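Jairo Valderrama
@jairovalderrama

1/ Every April somebody on here rediscovers the paper bag. Plastic is finished, paper is the answer, fold it up and use it again. I've now read the Folldale guide to "the reusable kitchen drawer" twice and I have doubts.

2/ The central claim is that one good paper bag replaces 229 plastic ones. No working shown. Replaces them doing what? Carrying potatoes home in the rain? I'd like to meet that bag.

3/ Claim two: a folded bag "stores flat". For how long? I put a stack in the gap by the fridge and within a month it was as thick as a phone book and sliding out whenever the door opened.

4/ Consuelo Chambi replied that I'm folding them wrong. Sides in, bottom up, press the air out, then in half. Fine. I did it her way. They were flatter. They were still bags, and I still had far too many of them.

5/ Then there are the straps. Clerkorska will sell you a set of 9 "bag bands" to keep each bag shut. Sovus has the same sort of thing in a nicer box. Any old strap or bit of string does this. You have string. Everybody has string.

6/ String has its own problem, mind. Tie it round a folded bag and you've got a loose end that catches on whatever is next to it in the drawer. I have pulled out a whisk this way.

7/ What bothers me most is that these guides only ever show you the finished drawer. Lovely square parcels in a row. Used paper doesn't look like that. It creases, and the creases stay, and the fold goes where the old crease was whether you like it or not.

8/ A brown bag folded up with a black strap round it looks more like this. Crumpled, darker and more wrinkled at one end, thin string hanging off the bottom edge. Yellow plates in the rack behind, fizzy drinks next to them, sponge and steel cup in a clear box.
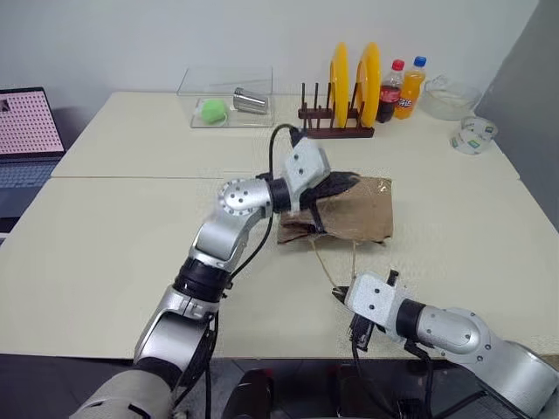

9/ Now look at the clear box. Plain plastic, and you can see the sponge without opening a thing. I'm supposed to disapprove of it. If a box like that does ten years in a kitchen I'd back it against any drawer of paper.

10/ Rengifo (the shop, before anyone asks) told me their paper bags are good for "up to 1000 uses". I asked who had counted. I'm still waiting to hear.

11/ Consuelo again: "You could just keep fewer bags." Yes. That I believe. Nearly everything in the Folldale guide could be swapped for that one sentence, but then there'd be no bands to sell.

12/ So I'm keeping five, folded her way, no bands. The rest have gone out with the recycling. If anyone has had a paper bag last past the second trip with tins in it, send me the details, and please include the weight of the tins.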